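# Por qué la ropa se arruga (y por qué doblarla no es un castigo inventado por los mayores)

Hay un momento de la tarde, hacia las seis, en que alguien de tu casa dice: «¿Y esta ropa?». La pregunta tiene trampa. Esa persona sabe muy bien qué ropa es. Lo que quiere saber es por qué sigue encima de la cama.

Vamos a ayudarte con la respuesta, que tiene bastante ciencia.

## Una arruga es una tela con memoria

Si miras una tela de algodón con una lupa, verás hilos que pasan unos por encima y otros por debajo. Cada hilo está hecho de fibras, y cada fibra, de unas cadenas larguísimas llamadas moléculas. Cuando la tela se moja o se calienta, esas cadenas se sueltan un poco y se mueven. Cuando se seca, se agarran otra vez allí donde las pille. Si las pilla hechas un gurruño, se quedan hechas un gurruño.
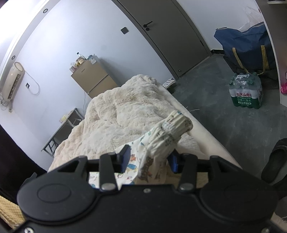 La cama, además, tiene mucha culpa. Es grande, es blandita y está siempre ahí, así que acaba recibiendo todo lo que no tiene sitio. El problema es que sobre una manta de pelo es difícil doblar bien: la superficie se hunde y hace montañitas. En una mesa, la tela se queda plana. En una manta peluda, se queda como le da la gana.

## Los dibujos son un mapa

Las telas estampadas tienen mala fama porque marean. Para doblar, en cambio, vienen de maravilla. Elige un dibujo cerca de una punta y busca cuál le queda enfrente, en la otra. Si al juntar las puntas los dos se encuentran, vas bien. Si uno acaba a un palmo del otro, la tela está torcida y conviene empezar de nuevo. (También puedes fingir que la querías así. Se nota.)
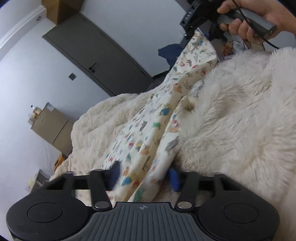 *Tela blanca con dibujitos de colores, en pliegues a lo largo.*

## Cómo se hace

1. Extiende la prenda sobre algo plano.
2. Pasa la mano desde el centro hacia fuera, como si quitaras migas.
3. Junta un lado con el otro.
4. Dobla por la mitad. Otra vez, si es larga.
5. Guárdala en el armario. La silla no es un armario, por mucho que insista.

Si la tela es muy grande, busca ayuda: cada persona coge dos esquinas y las dos tiran con suavidad. Con suavidad, he dicho. Esto no es el juego de la soga.

## ¿Y por qué cuesta tanto?
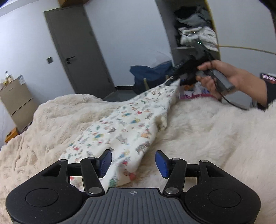
**Texto: Nusrat Hettiarachchi** | Revisión: Brian Simiyu

Porque una tela no tiene forma propia. Una caja la coges por un lado y el otro lado viene detrás, obediente. Una tela la coges por una esquina y el resto se cae, se pliega y se esconde debajo de sí mismo. Tus manos tienen que adivinar dónde ha ido a parar cada punta, y lo hacen con el tacto casi tanto como con los ojos.

Haz la prueba: cierra los ojos y busca las cuatro esquinas de una servilleta arrugada. Cronométrate. Mi primer intento fue de 18 segundos y una de las esquinas era en realidad un pliegue.

Después prueba con una sábana bajera, la de las gomas. De esa hablaremos otro día, cuando alguien de la redacción consiga doblar una.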